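Wednesday, after tea

Picked this up again at the Wurnley shed once the table saw had gone quiet. Carleen Merrick had left me a note on the bench saying the left arm was sagging at the elbow again, and bless her, she was right, though it took me a good while to find out why. The grub screw on the joint had backed itself out, so I cleaned it, put a drop of threadlock on and left it alone while I sorted out the wiring (which I have been promising to do since August and which had got properly embarrassing).

The conduit now has a bit more slack in it, so the wrist can turn without tugging at the camera bracket. I used fresh cable ties and trimmed the ends flush, as Carleen has caught her sleeve on them before and was very nice about it. The bracket is still the white print, version 3. I did start drawing a stiffer one but got the hole spacing wrong and went home cross.

Then on to phone cases, which I'm becoming oddly fond of as things to practise on. They're light, they bend a little, and it doesn't matter if one gets dropped. The blue one goes in the gripper on its edge and the pink one stays down on the marble.
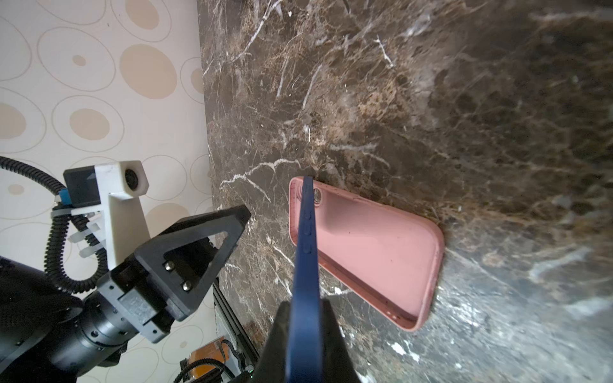

I'd still like to try softer pads on the fingers, and Carleen thinks there is some thin rubber left in the Oker drawer, under the sandpaper. Grip setting is at 973 for now, please leave it there until I've had another evening with it. Joint 2 wants checking before anybody runs the arm at full speed.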